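Flallbridge name Panagiotou as new head coach

We have a coach! After a long winter of rumors, Flallbridge Soccer Club can finally tell you that Grigoris Panagiotou has signed on to lead the first team, and those of us who have been stopping people in the parking lot to ask for news can go home and get some sleep.

Grigoris comes to us from Bretenport, where he ran the reserves and then stepped in with the first team last December when they were stuck near the bottom. They climbed out of it playing some of the nicest passing soccer in the league (we should know, they beat us 2-0 at Caron Field and could have had more). He played 137 games as a midfielder before his knee gave out, and he still joins in at practice when he thinks we aren't looking.

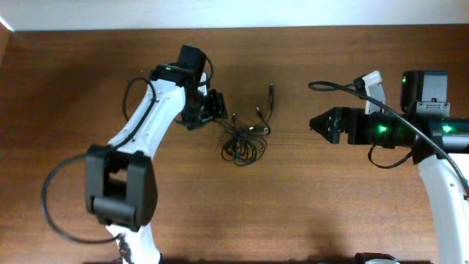
The players met him for the first time on Thursday's replacement session, moved indoors after the rain, and the mood was terrific. He talked for 20 minutes with no notes, mostly about pressing higher and getting the fullbacks forward, and then took questions until the lights had to go off. One of our younger defenders asked what our back line had looked like from the other bench, and he laughed and said it was like a coil of black cable in a tangle, everyone wrapped around everyone else and no clear end to pull on. Fair enough! He wants two center backs who hold their spots and a holding player in front of them who talks all game long.

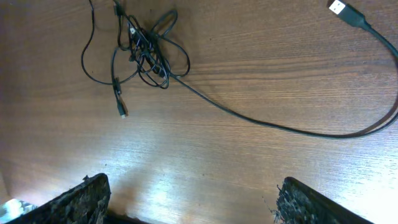
His assistant hasn't been picked yet, though he'd like someone who already knows our youth sides. Expect word on that soon.

His first match in charge is at home against Noson on 20 April 2024. We had 600 through the gate the last time Noson came to town, and it would be wonderful to beat that. Bring your scarf, bring a neighbor, and if you have a drum, please bring the drum.

Season ticket holders can come down to the field after the final whistle to say hello. Grigoris has promised to stay as long as there are people who want to talk soccer, win or lose. Gates open an hour before kickoff, and the snack stand will have the hot pretzels back.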